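Looking after your yoga mat and props at home

A clean mat is such a pleasure to step onto! Most of us practise barefoot, we sweat, we put our faces down in child's pose, and then we roll the whole lot up and shove it behind the sofa until next time. A few small habits will keep everything fresh for years.

The quick wipe

After every practice, wipe the mat while it's still flat. I keep a spray bottle by the door with water and a tiny drop of washing-up liquid in it, and an old flannel hanging next to it. Spray lightly, wipe both sides, then go over it again with plain water. Leave it over the back of a chair until it feels dry to the touch. Please don't roll it up damp, it will smell like a gym bag by Thursday.

The proper wash

Once a month mine goes in the bath (the mat, I mean, although I do too). Lukewarm water, a small squirt of mild soap, and a soft sponge worked in circles. Rinse until the water runs clear. Then comes my favourite bit: lay the mat on a big towel, roll the two up together like a Swiss roll and kneel on it. You'll be amazed how much water comes out! Hang it indoors, out of strong sun, and give it a full 2 days.

Natural rubber mats don't like a soak, so stick to wiping those. Cork is even easier: damp cloth, air dry, done. Never vinegar on rubber. I tried it one January and the surface went crumbly at one end.

Blocks, straps and bolsters

Cotton straps can go in the machine at 30 degrees, but put them inside a pillowcase first or the buckles will clatter about and wake the house. Foam blocks just want a wipe. Bolster covers usually zip off, and if yours doesn't, an old pillowcase with a ribbon round the end does the job beautifully. Give the filling a good thump outdoors while you're at it.

Eye pillows are trickier, as the linseed inside mustn't get wet. Make a little slip cover from an old cotton shirt, the sleeve is just the right width, and wash that instead. I've made six now, they're so satisfying.

Keeping it all together

Roll the mat with the top side facing out and it will lie flat when you open it. Stand it upright or lay it on a shelf, well away from the radiator. Small bits and pieces do well in something with a lid, and a sprig of dried lavender tucked in with the straps is lovely. 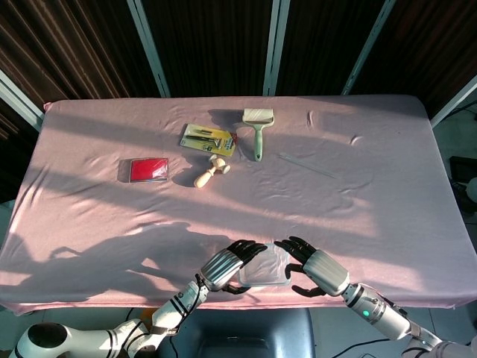

Lihua Yin wrote to say that tea tree oil, which I used to add to my spray, left her mat slippery in downward dog, and that she went back to plain soapy water and had her grip back within a week. She also dries hers over the banister with a towel underneath, so the rail doesn't leave a dent.

I've started doing the towel trick too. Next time, getting candle wax out of a wool blanket!

Posted 9/17/18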